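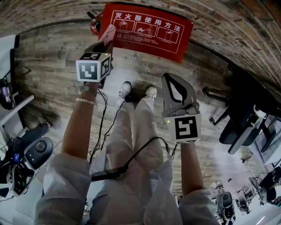 Cloudy film on wood-look plank floor, comes back every time I mop

plerham_porch
Posted April 2024 in Floors and Carpets

Hi all, long-time reader, first time I've had something annoying enough to post. We moved into a house in Plerham last fall and the whole downstairs is that wood-look plank stuff, gray and brown mixed together. I love it when it's clean. The trouble is I can't seem to get it clean!

Every time I mop, the floor looks great while it's wet, and then it dries and there's this cloudy film all over it. It's worst in the family room (160 square feet, big west window, so in the late afternoon every swipe of the mop shows up like I drew it on with chalk). If I walk across it in socks I leave dull footprints. If I walk across it barefoot I leave shiny footprints. I don't understand how it can do both.

What I've been using: a floor cleaner called Fahy, the lemon one, in a bucket of hot water. I wasn't measuring at first, just glugging some in, and when the film showed up I figured the floor was dirty and put in more. Then my sister told me to use vinegar, so I did vinegar in hot water one week and Fahy the next. The vinegar made it look a bit better and then patchy. Last month I gave in and bought a steam mop, a Clirar, $38 on clearance, and I thought that would be the end of it. Nope. The film looked worse afterward, kind of smeary, and one plank near the back door has an edge that I could swear is sitting a hair higher than the one next to it. I may be imagining that. I've stared at this floor so much I don't trust my eyes.

The only paperwork the last owners left is a half-torn carton end from the garage that says Gellard on it and a color number, and the part that would say what the floor is made of is the part that's gone. So I don't know if I have vinyl or laminate or what. Does it matter? Is the finish ruined? And is there some product that takes this off, or do I have to get down on my hands and knees? I'm willing, I'd just like to know it's going to work before I wreck my knees over it.

Two kids and a dog, if that changes anything. We also have a gas fireplace in there that we ran a lot over the winter.

Thanks in advance!

Nkrumah Adjei

I cleaned houses for a living for a good long while before my back had opinions about it, and I'd bet you lunch that your finish is fine and what you're looking at is cleaner. Old dried cleaner, layer on layer. You pour in too much, the water dries off, the soap stays. Next week you wet it, it loosens up, you push it around, and it dries again with the new stuff on top. The footprints going both ways fits with that too. A sock scuffs the film, and a bare warm foot softens it and polishes it a little. I've seen floors where you could write your name with a fingernail.

Before you do the whole room, try one spot. Pick two or three planks where the light hits. Get a microfiber cloth, a clean one that's never been through the wash with fabric softener, and plain warm water. Wring it out hard. Scrub those planks, turn the cloth over, scrub again, then dry them with a towel right away. Wait until the sun's on it and look. If those planks look clear next to the others, you've got your answer and it didn't cost you anything.

If plain water only gets you halfway, put a few drops of dish soap in a spray bottle of warm water, mist the cloth (the cloth, please, I'd keep the spray off the floor), go over the planks, and then rinse them with a second cloth that has only water in it. Go over them with water again. People skip the rinse and then they're back here in a month with a dish soap film.

For the whole room I'd do it in sections, and I'd do it like this:

Vacuum first, with the beater bar off. Dog hair and grit turn into paste otherwise and you'll hate yourself.

Fill one bucket with the soapy water and one with clean. Keep a stack of cloths or flat mop pads next to you.

Do a patch as big as you can reach from where you're kneeling or standing. Wash, rinse, dry, move over.

Change the rinse water when it looks gray. On a floor like yours the first couple of buckets are going to be disgusting, so brace yourself.

Swap to a fresh pad way before you think you need to. A dirty pad is the whole reason mopping doesn't work for people, in my opinion. They do the entire downstairs with one pad and wonder why it's streaky.

You can do it standing up with a flat mop if your knees are bad. It takes longer because you can't lean on it the same way. I'd still do the part under the west window by hand.

Then put the Fahy away for a bit. When you bring it back, read the label and measure it, and if it still leaves a film at the amount on the label then it isn't right for your floor and you can give it to somebody with tile.

About the kids and the dog, just put a mat at the back door and shake it out. Half of what you mop up walked in.

floorguy_no_more

Wax it. My mother waxed everything and her floors looked like glass. Paste wax from the hardware store, rub it in, buff it.

plerham_porch

Thank you Nkrumah! I did the test spot after supper, three planks by the window, and oh my gosh. The cloth came up the color of dishwater and the planks look like a different floor. I made my husband come look at it. Now of course I have a clean rectangle in the middle of the room and I have to do the rest or it'll drive me nuts.

Not going to wax it, sorry floorguy, I'm scared of adding anything else at this point. But still wondering about the steam mop and that one plank?

Kojo Acheampong

Agree with just about everything Nkrumah wrote. Definitely don't wax it. Wax is for floors that are made to take it, and on a factory finish it mostly sits there and catches dirt, and then you have a wax problem on top of a soap problem.

I'll take the steam mop part, having done something dumb with one myself. My place has laminate in the hallway, and I steamed it faithfully for one whole winter because it felt so clean and you don't have to buy anything for it. By spring the long edges had started to puff up. It's a small thing to look at but you feel it under your feet, and it doesn't go back down. Laminate has a wood fiber core, and water that gets in at the seams makes it swell. Steam is very good at getting in at the seams.

Vinyl plank won't swell the same way, but the heat can be hard on it, and depending on how it was put down it can bother the glue too. So to your question of whether it matters what you have, for soap film no, for steam yes, and I'd stop using the steam mop either way until you find out. Sell it or keep it for the shower.

How to find out what it is: pull up a floor vent cover and look at the cut edge of the plank. If the middle looks like brown pressed cardboard or fiberboard, it's laminate. If it looks like solid plastic all the way through, or like a sort of gray dense plastic, it's vinyl. No vents in the floor? Look under a threshold strip, or in the back of a closet where they didn't bother with trim. Or check the garage and basement again for leftover planks, people nearly always stash a few up in the rafters. If you can find a whole Gellard carton, the end you've got the torn half of should tell you, and you could also try writing to them with the color number.

For the raised edge, lay something straight across the seam, a metal ruler or the edge of a cookie sheet, and see if it rocks. If it does, take a picture with your phone and check it again in October when the air's been humid for months. Mine moves with the seasons a little. If it's only the one plank and it's by the back door, I'd also ask whether the dog's water bowl lives there. Ours did. Guess how I found out.

On vinegar, I'd skip it. Once in a while, well diluted, it probably did no harm, and I wouldn't lose sleep over the weeks you used it. But some makers tell you not to, and it doesn't rinse away soap as well as people think, it just loosens some and leaves the rest where it dries. I suspect that's your patchy look.

Day to day I vacuum, wipe up spills, and go over it with a barely damp pad. I own 4 pads and they go in the wash together with no softener. Soap only comes out for the kitchen end.

plerham_porch

Found a vent behind the couch and the edge is brown and fuzzy looking, so laminate I guess. And yes. The water bowl is right there. It's on a tray in the laundry room now and the dog is offended.

Got half the family room done with the two buckets. Going to finish the other half once I've washed more cloths, I ran through every one in the house.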